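Isauro Huerta has been selling woven baskets and outdoor pieces under the name Relness for long enough to have firm views about rims. He buys in small lots, checks every item himself, and sends back more than his suppliers would like.

"People look at the color first," he says. "I look at the edge. The edge is where you pick it up, so that's where it goes."

The May lot came to 600 pieces, mostly in dark brown and a golden orange. Huerta prefers a thick rim, twisted or braided, to a thin one that is only folded over and stapled. He runs a thumb along it and feels for strand ends that were never tucked in.

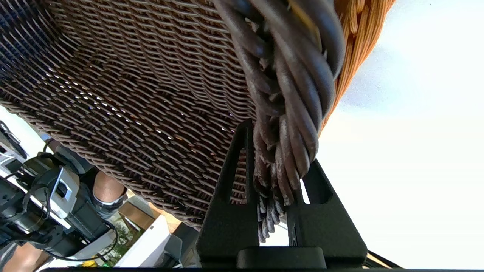
Dust is a separate matter. Dark brown shows it more than any other color he stocks, and it settles in the grooves where the strands cross. He uses a dry paintbrush first, then a damp cloth. "Soap if you have to. Never a pressure washer. I had a customer do that and the weave opened up on one side."

The orange baskets are easier to sell and easier to store. They go on shelves, on counters, in bathrooms. He puts each one on a flat table before it is packed and presses on two opposite corners. If it rocks, it goes in the seconds pile, marked down, with a note on the tag.
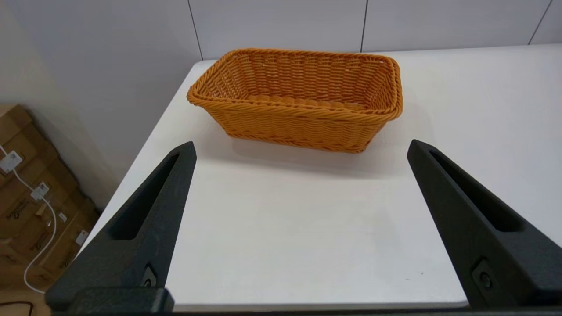
Ye-rin Jin thinks he is too strict about the rocking. A basket full of towels sits flat by its own weight, she says, and most buyers would never notice.

Huerta has heard this before. "She's right about towels," he says. "But somebody will put bread in it."

The next lot is due from Detari, in the same two colors.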